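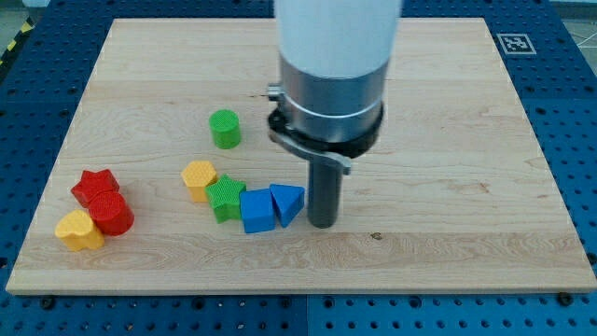
Lyle Kowalczyk keeps telling me that blotching on maple is a sanding problem and that a pre-stain conditioner only hides it. I would like a second opinion before I ruin more stock.

The project is a set of shelves. Each board is 18 by 48 inches, so 864 square inches on the face, edge-glued from maple. I sanded to 180 grit with a random orbit sander, vacuumed, and wiped on Kuter 796, an oil-based brown. It dried with dark patches the size of a thumbprint, worse near the figured areas. The end grain went almost black.

Is there a sanding schedule that prevents this, or do I need to change the finish? I have not tried anything water-based. The shop is at 60 percent humidity in June, if that matters.

Posted by Xiomara Van Dusen
Tags: staining, maple, shelves

Lisstead

Sanding contributes but it is not the main cause. Maple has small pores and uneven density, and the grain direction changes within a single board. Where the fibers turn up toward the face, they take in pigment and binder the way end grain does. No grit removes that difference.

Sand the faces to 180 and the end grain to 320. The finer scratch on the ends limits absorption and brings the color closer to the face.

Then seal before coloring. I use dewaxed shellac cut to a half-pound or one-pound cut, a single thin coat, scuffed very lightly by hand with 320 after two hours. A stain over this goes on lighter, so expect to lose some depth. If you need it darker, switch to a gel stain. It sits near the surface and is easier to even out with a rag.

Test the whole sequence on an offcut from the same glue-up, including the topcoat. Color judged before topcoat is not useful.

Humidity will slow the drying. It does not cause blotches.

7 people found this helpful

plovau_shop

just use conditioner. 2 coats, follow the can. worked on my maple nightstand

Comment from Xiomara Van Dusen: Which brand, and how long did you wait before the stain?

Comment from plovau_shop: Pinheiro. dont remember, not long

Lyle Kowalczyk

For the record, I said sanding was the first thing to check. A worn disc burnishes maple in spots, and burnished spots take less stain than the wood next to them. Wipe the bare board with mineral spirits under a low side light and any uneven scratches will show. If the surface looks uniform and you still get patches, go with the shellac.

For the boards already stained, a card scraper is faster than sanding, but stay off the glue lines until you have checked the grain on both sides.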